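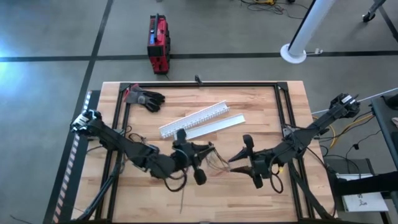 30.6.22

Klebstoffprüfung Cadham, zweite Charge

Gestern Abend noch die Proben für den Zugscherversuch angesetzt. Buche auf Buche, Überlappung wie gehabt, Flächen mit 120er geschliffen und entstaubt. Luuk Schouten hat die Zwingen gesetzt, ich habe angerührt. Der Härter von Mamside war deutlich zäher als der aus der Januarlieferung, ließ sich aber noch sauber verstreichen. Chargennummer steht auf dem Deckel, bitte nicht abwischen.

Presszeit über Nacht. Zwei Proben sind beim Ausspannen verrutscht und fliegen raus. Der Rest sieht ordentlich aus, Fuge gleichmäßig, wenig Austritt an den Kanten.

Klimaschrank stand heute früh bei 59 % Feuchte, Sollwert ist 65. Wassertank war fast leer. Aufgefüllt, danach langsam wieder hoch. Bis der Wert stabil ist, wird nicht gezogen.
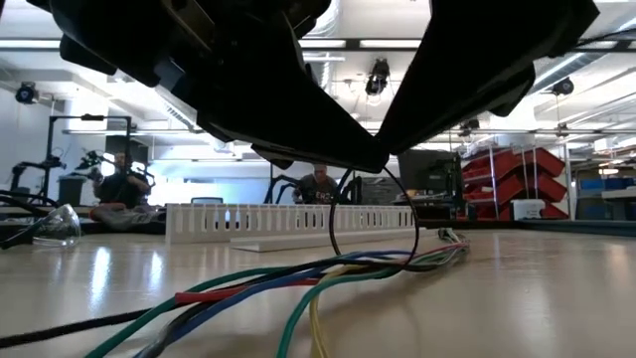

Kraftmessdose vorab mit dem 1.000-N-Gewicht geprüft, Anzeige 98 % vom Soll. Das ist mir zu wenig. Vor der letzten Serie lag sie noch im Rahmen. Luuk meint, es liegt am Nullpunkt, der wandert nach dem Einschalten. Also Gerät mindestens eine Stunde warmlaufen lassen, neu tarieren, dann noch mal prüfen. Wenn es so bleibt, geht die Dose zum Kalibrieren.

Die alten Werte von Drovevent liegen im grauen Ordner, hinten. Vergleich lohnt erst, wenn die Dose stimmt. Beim Durchblättern gesehen: dort fehlt bei der Wasserlagerung die Temperatur. Anfragen.

Offen:
Bruchbilder diesmal gleich nach dem Zug beurteilen, Holzbruchanteil in die Tabelle
Schleifpapier 120 nachbestellen
Vương wegen der neuen Buchenleisten anrufen, die letzten waren teils drehwüchsig
Spatel in Aceton, nicht wieder im Becher eintrocknen lassen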